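Amaral 투명 소재 가공 공방 방문 보고
전시기획부 진열설비 담당
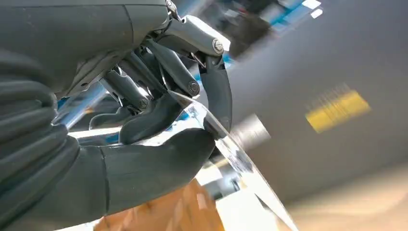
모서리가 각진 투명 소재 조각. 아크릴 또는 유리로 보인다.

1. 방문 개요

전시기획부는 3월 중 Amaral 공방의 공개 견학에 참가하였다. 상설전시실 진열장 교체를 앞두고 투명 부재의 가공 방식과 마감 수준, 포장 및 운반 조건을 확인하는 것이 방문의 목적이었다. 우리 기관에서는 Heloísa Miranda 학예연구사와 본 보고서 작성자가 참석하였고, 공방에서는 가공실장 Valdir Sampaio와 품질 담당 Delphine Wojcik이 안내를 맡았다. 견학은 오전 9시에 시작하여 자재 보관실, 절단실, 연마실, 검수실, 포장실 순으로 진행되었다.

2. 자재 보관실

아크릴 판재와 유리 판재는 서로 다른 보관대에 세워져 있었다. 아크릴은 양면에 보호 필름이 붙은 상태로 입고되며, 필름은 최종 검수 직전까지 제거하지 않는 것이 원칙이라고 한다. 유리는 판과 판 사이에 간지를 끼워 보관한다. 두 소재는 가공을 마치고 필름과 간지를 걷어 내면 육안만으로는 구별이 쉽지 않아, 공방에서는 작업표를 부재와 항상 함께 이동시킨다. 작업표에는 소재, 두께, 마감 등급, 의뢰처가 기재된다.

우리 기관의 수장고에는 소재 표시가 없는 과거 받침대가 상당수 남아 있다. Miranda 학예연구사가 이를 구분할 방법을 문의하자 Sampaio 실장은 무게와 두드렸을 때의 소리를 먼저 비교하고, 그래도 판단이 어려우면 부재를 공방에 보내 달라고 답하였다. 용제를 묻혀 확인하는 방법은 아크릴 표면에 미세한 균열을 남길 수 있으므로 삼가 달라는 당부가 있었다.

3. 절단 및 연마

절단실에서는 진열용 받침대에 쓰일 아크릴 부재의 재단 과정을 참관하였다. 재단 직후의 단면은 희뿌옇고 톱날 자국이 남는다. 이 단면을 어디까지 다듬을 것인지가 단가를 결정하는 주된 요인이라는 설명이 있었다. 단면이 관람객의 시선에 닿지 않는 부재라면 재단면을 그대로 두어도 무방하지만, 조명을 아래에서 비추는 받침대는 단면의 거친 자국이 빛을 받아 두드러지므로 광택 연마가 필요하다.

연마실에서는 모서리 처리에 관한 설명이 길게 이어졌다. 모서리를 날카롭게 살리면 윤곽이 또렷하고 맞붙인 이음매도 깔끔하게 보인다. 반면 취급 중에 이가 빠지기 쉽고 손을 다칠 위험이 있다. 공방은 사람의 손이 닿는 변에 2mm 모따기를 권하고 있으며, 접착할 변은 모따기를 하지 않는다. 현재 우리가 사용하는 받침대 가운데 일부는 네 변 모두 모서리가 살아 있는 상태이므로, 교체 물량을 발주할 때 이 사항을 도면에 명시할 필요가 있다.

유리 부재의 연마는 물을 공급하면서 별도의 작업대에서 이루어진다. 견학 당일에는 유리 가공이 예정되어 있지 않아 완성품만 열람하였다.

4. 검수실

검수실의 벽면은 한쪽이 무광 검정, 맞은편이 흰색으로 마감되어 있다. Wojcik 담당은 투명 부재의 흠집은 어두운 배경 앞에서 측면광을 비출 때 가장 잘 드러나고, 내부의 이물질은 밝은 배경에서 찾기가 수월하다고 설명하였다. 검수자는 부재의 면을 직접 만지지 않고 변을 잡으며, 장갑은 보풀이 없는 것을 사용한다. 손자국이 남으면 극세사 천에 정제수를 적셔 한 방향으로 닦아 낸다. 마른 천으로 문지르면 정전기가 생겨 먼지가 다시 붙는다고 한다.

판정 기준은 사용 위치에 따라 달라진다. 유물 바로 앞에 놓이는 면은 기준이 가장 엄격하고, 받침대 밑면은 강도에 영향이 없는 잔흠집을 허용한다. 우리 기관의 현행 납품 검사서에는 이러한 구분이 없으며 모든 면에 동일한 문구가 적용되고 있다. 공방 측은 면별 등급을 표시한 검사서 양식을 제공하기로 하였다.

5. 포장실

포장 담당 Jussara Batista가 출고 절차를 시연하였다. 부재마다 새 보호 필름을 붙이고 모서리에 발포재를 덧댄 뒤 칸막이 상자에 세워 넣는다. 한 상자의 총중량은 20kg을 넘기지 않는다. 부재를 눕혀 쌓는 방식은 면끼리 쓸릴 우려가 있어 사용하지 않는다. 상자 바깥에는 개봉 방향과 세움 방향을 표시하고, 작업표 사본을 안쪽에 넣는다.

반입 동선에 관한 협의도 있었다. 우리 기관의 하역장은 겨울철 실내외 온도 차가 커서 반입 직후 결로가 생길 수 있다. Batista 담당은 상자를 개봉하지 않은 채 전시 준비실에서 하룻밤 두었다가 여는 방법을 제안하였으며, 이 의견은 시설 부서에 전달할 예정이다.

6. 질의응답 중 주요 사항

접착 부위의 기포에 관하여: 지름이 작고 이음매 안쪽에 있는 기포는 강도에 큰 영향이 없으나 조명 아래에서는 눈에 띈다. 조명 위치가 확정된 도면을 함께 제출하면 이음매의 방향을 조정할 수 있다고 한다.

재연마에 관하여: 기존 아크릴 받침대의 얕은 흠집은 재연마로 복원이 가능하다. 다만 면이 얇아지므로 끼움 구조로 된 부재는 치수를 먼저 확인하여야 한다. 깊은 흠집은 교체가 경제적이다.

세정제에 관하여: 알코올이나 암모니아가 포함된 제품은 아크릴에 사용할 수 없다. 전시실 청소 용역 지침에 이 내용이 포함되어 있는지 점검이 필요하다.

7. 후속 조치

가. 교체 대상 받침대의 도면에 소재, 모서리 처리, 단면 마감을 각각 표기한다.
나. 면별 등급이 반영된 납품 검사서 양식을 Amaral로부터 받아 계약 부서와 검토한다.
다. 수장고에 보관 중인 받침대 가운데 소재가 불분명한 2점을 선별하여 공방에 확인을 의뢰한다.
라. 견적 요청서는 Miranda 학예연구사가 작성하고, 공방의 접수 창구는 Cleiton Marinho로 한다.

견학 중 배부된 마감 등급표와 포장 지침은 전시기획부 공용 서가에 비치하였으며, 열람을 원하는 부서는 진열설비 담당에게 문의하기 바란다.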